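Tracking and Tensioning the Green Belt on Our Small Conveyor Cell

By Sumeya Ayele, Trurkevside workshop notes

I love this job. Fifteen minutes with a hex key and a conveyor that used to creep sideways all shift runs straight again!
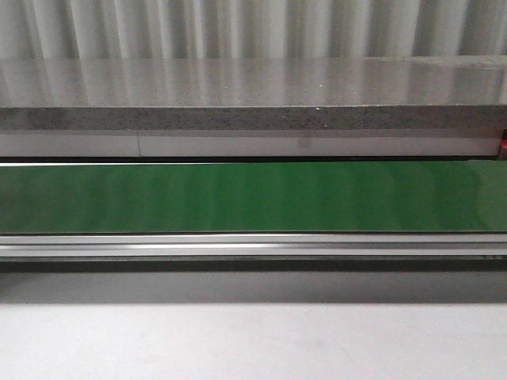 Before you start, park the arm at home, switch the cell off at the isolator and hang your tag on it. Wipe the belt and the aluminum rail with a dry cloth. Grit in the grooves will fool you later when you try to judge the gap.

1. Loosen the two lock screws on the tail roller a half turn each. Leave the drive end alone.

2. Make a pencil mark on the belt edge and another on the rail next to it, so you can watch for drift.

3. Turn both tension screws by the same amount until the belt lifts 5 mm at mid-span under a light pull. Go slowly – a quarter turn is a lot on this one.

4. Clear the tag, jog the belt at the lowest speed and let it make 15 full laps. If it wanders toward one side, tighten that side by an eighth of a turn and run it again.

5. Stop, isolate again and snug the lock screws. Check the tension once more, as it likes to shift here.

Now teach the pick point again, even if the belt barely moved. Boglárka Lengyel showed me a lovely trick for this: jog the arm down over a paper square taped to the belt and save the point when the paper just drags.

We repeat the whole thing every 2000 running hours. The last one was in April, and the belt still tracks beautifully.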